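Pre-run checklist for the table-setting task, with my comments

Last gone over Jan 29, 2024. This is the list I work through before we let the Ullano planner anywhere near a napkin. Duarte Amaral wrote the first version in September and I've been scribbling on it ever since, so if a comment sounds grumpy it's mine. Tick everything, sign at the bottom, leave the sheet in the Cutach folder.

1. Software versions match
Planner, controller and perception node all on the same release tag. OK.
Comment: please read the tag off the running process and not off the branch you think you checked out. I lost a whole morning to that one (yes, me, the person who wrote the rule).

2. Speed and force limits loaded
Limits file read back from the controller, compared with the signed copy. OK.
Comment: the read-back takes around 13 seconds and looks as though it has hung. It hasn't – leave it alone.

3. Stop tested from software and from the button
Both done, both logged. OK.
Comment: Protano still writes the two stops to the log under the same name, which drives me up the wall. Write down the time of each by hand until it's fixed.

4. Hand keep-out zone
Person check switched on, zone drawn around any hands on the tabletop. OK with a note.
Comment: light sleeves against pale cloth is the case I worry about most, so do try it with whatever you're wearing. If the zone flickers for more than 3 frames in a row, fail the item and ring me!

5. Perception on a dark table
Objects to be found: napkin, tray, saucer, cup. Partial.
Comment: the napkin is the easy bit. White cloth on nearly black wood, and the mask sits nicely along the folded edges, even with hands flat on the lower part of it. The white cup in the tray is no bother either. What I want you to look at is the saucer, a glossy black thing in a black tray, where all the detector really gets is the shine along the rim. Check too that the pale glare over the far half of the tabletop hasn't been labelled as cloth, and that crumbs aren't coming up as objects.

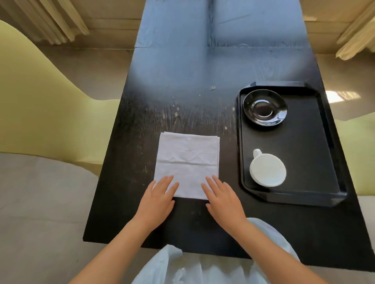
6. Grasp proposals
Top 9 proposals viewed before arming. OK.
Comment: throw out anything that grips the cup by the handle alone. The Jafarzadeh scorer loves handles and I don't trust it yet.

7. Dry run in simulation
Full plan played through with collision checking on. Not OK, repeat.
Comment: tray rim modelled too low, so the planner happily slid straight over it. Duarte has the new mesh. Run it again with that one loaded, and save both results so we can compare them.

8. Logging and disk space
Recording started, clock in sync. OK.
Comment: delete nothing from the old runs without asking in the channel first.

Still open: item 4 (note), item 5 (saucer), item 7 (repeat). No armed runs until 7 is ticked.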